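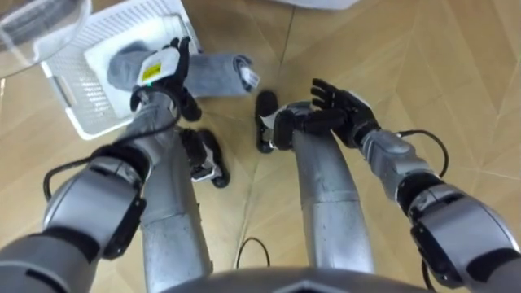 "Die Fußnote liest nur, wer schon Wasser im Keller hat"

Donnerstag, 14. März

Drucken | Per E-Mail versenden

Sie übersetzt seit vielen Jahren Gebrauchsanweisungen, zuletzt für das Büro Lavetti, und sie möchte ihren Namen nicht in der Zeitung sehen. Er stehe ja auch sonst nirgends. "Romane haben einen Übersetzer", sagt sie. "Mixer haben eine Hotline."

Zum Gespräch hat sie einen Ordner mitgebracht, Aufschrift "Schönes". Darin liegen Sätze aus Ausgangstexten, die sie nicht wegwerfen konnte. "Vor dem Gebrauch den Benutzer öffnen" ist der bekannteste, zumindest unter Kollegen. Verfasst werden solche Vorlagen meist von Ingenieuren, die das Gerät so gut kennen, dass sie das Einschalten vergessen. Bei einem Luftbefeuchter von Curkis fehlte der Schritt mit dem Wasser. Sie fragte nach. Die Antwort kam nach vier Wochen und lautete: "Ist bekannt."

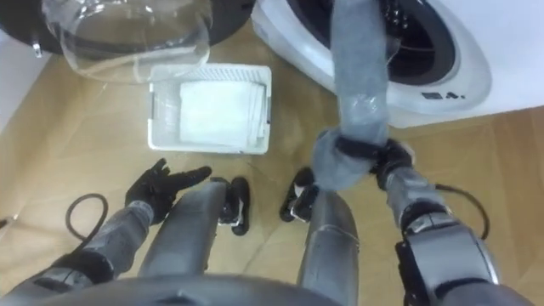
Am meisten gestritten wird im Büro über Wörter, die jeder für erledigt hält. Ihr Vorgänger hinterließ eine Terminologieliste mit 1.467 Einträgen, und für das, was man in eine Maschine steckt, gab es allein fünf: Wäsche, Wäschestück, Textil, Füllung, Beladung. "Da hängt ein langes graues Tuch aus der Trommel einer weißen Waschmaschine", sagt sie. "Jedes Kind sagt, da hängt was raus. Bei mir heißt das: Die Beladung ragt über den Einfüllbereich hinaus." Geschämt habe sie sich dafür schon, geändert habe sie es nie. Der Kunde zahlt pro Zeile.

Überhaupt, die Bezahlung. Etwa 1.000 Wörter am Tag gelten als ordentlich, im Dezember wird mehr erwartet, weil dann alle merken, dass im Januar Messe ist. Warnhinweise werden als Wiederholung abgerechnet, also fast gar nicht. "Die Stellen, an denen man sterben kann, sind am billigsten", sagt sie und rührt in ihrem Kaffee.

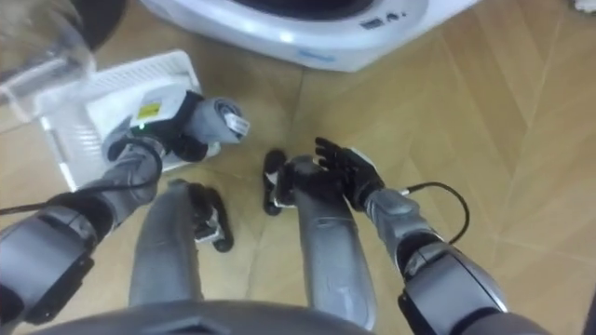

Ob sie selbst Anleitungen liest? Sie überlegt länger, als die Frage verdient. Bei fremden Texten störe sie das Komma, bei eigenen die Erinnerung. Ihr Backofen, ein Godoy, zeigt seit der letzten Zeitumstellung eine Stunde zu viel an. Die Anleitung dazu stammt von ihr. "Seite 4", sagt sie. "Ich habe sie nicht verstanden."

Zuletzt gelesen

Ostalska: Ein Dorf sucht seine Bushaltestelle
Das Semikolon und seine letzten Freunde
Wer schreibt eigentlich Beipackzettel?

Diese Website verwendet Cookies. Mit der weiteren Nutzung stimmen Sie dem zu.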